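Clokstead Bench Cell, Single Arm
Equipment page: setup, routine care and repair

Product group: Light handling
Supplied by: Kashindye Automation
Page maintained by: Esther Khaemba, Applications
Last revised: March 4, 2019

Overview

The Clokstead bench cell is a single small arm on a rear post, working over a flat white table. It picks single items out of a basket and sets them down on the open part of the table, or the reverse. Typical loads are cans, small cartons and drink bottles. The cell ships assembled except for the arm, the fixed camera and the finger set, which are packed separately.

This page covers the standard Clokstead only. Owners of the two-arm version should use the Hosar page, where the homing order is different.

What is in the crate

Arm with wrist cable fitted
Rear post and clamp plate
Table top, white, matte
Finger set, black, two pairs
Perforated basket, white plastic
Fixed camera and bracket
Controller with Dusto software installed
Hex keys, cable ties, spare fuses

Placement

Stand the cell against a plain, light wall. Shelves, posters and outlets behind the table show up in the camera view and slow down item detection. Leave enough room behind the post to reach the clamp plate with a hex key.

Level the table before the arm is mounted. A fall of 1 mm across the width is acceptable. If the fall is greater, adjust the feet and check again with the arm fitted, as its weight will settle the rear feet slightly.

Lighting should be even and come from overhead. Avoid a single lamp at one side. Bottles and other clear items return bright spots under a side lamp, and the Dusto software will sometimes report two items where there is one.

Mounting the arm

Slide the arm onto the post and tighten the clamp plate to 9 Nm. Plug in the wrist cable at the controller end with the power off. The cable must leave the wrist in an open curve and reach its upper support without touching the basket at any point of travel. Move the arm by hand through its full range and watch the cable. If it pulls straight, feed more slack through the support. If it hangs below the wrist, take slack out.

Do not tie the cable to the arm between the wrist and the support.

Fingers

The fingers are held by two screws each. Fit them with the grip faces parallel when closed. Run the open and close cycle from the service menu 17 times, then retighten the screws. New fingers bed in during this cycle and the screws will usually take another quarter turn.

Worn fingers lose grip on smooth items first. Replace both fingers of a pair together.

Basket and table

1. Put the basket at the left side of the table with the open top up and one corner toward the center.
2. Teach the basket position in Dusto by touching two points on the rim. Do not touch the points on a flexing part of the side wall.
3. Load a few items that differ in height and color. Include one that leans, so the software has an angled pick to solve.
4. Place a clear bottle at the far right of the table as the limit marker. The arm must stop short of it.
5. Inspect the surface between the basket and the bottle for hairs, specks and scuffs. Fine dark strands and dots on a white top are the usual source of false detections. Wipe them off with a dry lint-free cloth, then use a damp one on any scuff that remains. 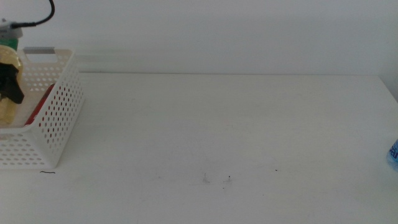
6. Save the background with the table clean. Repeat this step whenever the basket or the camera is moved.

Routine care

Each shift: wipe the table, check the basket position against the saved one.
Each week: check finger screws and the clamp plate.
Every 1000 hours: replace the wrist cable, clean the camera window, rerun the basket teach.

Use plain water or a mild soap solution. Solvent cleaners turn the matte surface glossy in patches, and the patches cannot be removed.

Common faults

Fault 8, wrist signal lost. Power off and reseat the wrist connector. If the fault returns when the arm is raised, the cable is broken internally and must be replaced.

Item reported on empty table. Clean the surface and save the background again.

Fingers close beside the item. The basket has shifted. Repeat the rim teach.

Arm sags after stop. Brake wear. Do not open the shoulder housing. Contact Erasto Simiyu in the repair shop and have the serial number ready. Exchange arms are held in stock.

Parts and ordering

Finger pairs, wrist cables, baskets and table tops are sold singly. Table tops ordered in November ship after the annual stock check. State the serial number with every order.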